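Felt-faced fingers closing off center after pad change
2 min read · 20 comments · 5 shares

povau_bench
February 2025. Replaced the felt on both fingers of the Lodura gripper and now the closing point has shifted. Before the swap, the fingers met on the centerline. Now the left pad touches the part first and pushes it sideways before the right one arrives. Same adhesive, same felt roll, same torque on the bracket screws. Homing completes without a fault.

I jog it over the grid on the table with nothing in the grip and compare each pad to the pencil lines.

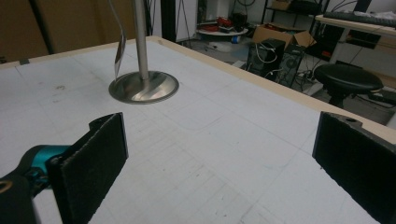
The offset stays the same at slow and fast closing speeds, so I have ruled out the drive tuning. It also stays the same after a power cycle. Firmware is whatever Prirnis shipped with the unit. What I have not done is pull the fingers off and check the seats. I would like to hear opinions before I disturb them.

karason_fan
Pull them. Old adhesive behind the bracket will do this. I cleaned mine with alcohol and a plastic scraper, put the felt back on, and the offset was gone. Don't use a metal blade on the bracket. Once it is nicked, the pad never sits flat again.

tmill_ctl
Disagree with pulling them first. If homing runs against a hard stop at full open, the controller has no idea how thick the pads are. Compare the open positions before touching a screw. If both fingers open to equal distances from the body centerline, the linkage is fine and the problem is pad thickness. Felt off the same roll can vary more than people expect, especially near the core.

povau_bench
Open positions are equal as far as I can measure with a square. Pad thickness, uncompressed: left is thicker by 2 tenths of a millimeter. That is less than the offset I see at the part.

karason_fan
Which leaves the seat. The bracket is tilted, and a tilt grows toward the tip. Measure at the root and at the tip and post both.

povau_bench
Will do. Until then I am running it with the grip force turned down and approaching from the other side of the fixture, well clear of the pole. The sideways push is still there but the part slides less. I would not leave it like this for a long run.

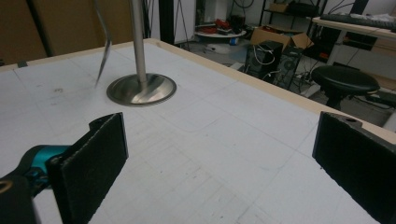 Randa Zein
Lower force hides the fault and makes the grip worse. Put it back where it was and shim the thin pad if you need to keep working today. Paper shim behind the felt, full width, no folds. Then do the seat properly when you have the time. And write the shim on the maintenance sheet, or the next pad change starts this thread over.

tmill_ctl
Shimming is fine for thickness. It does nothing for tilt.

Randa Zein
Agreed, if there is tilt. He has not posted the second measurement.

povau_bench
Root gap is even. Tip is off by 5 tenths, left side leaning in. Taking the left finger off now.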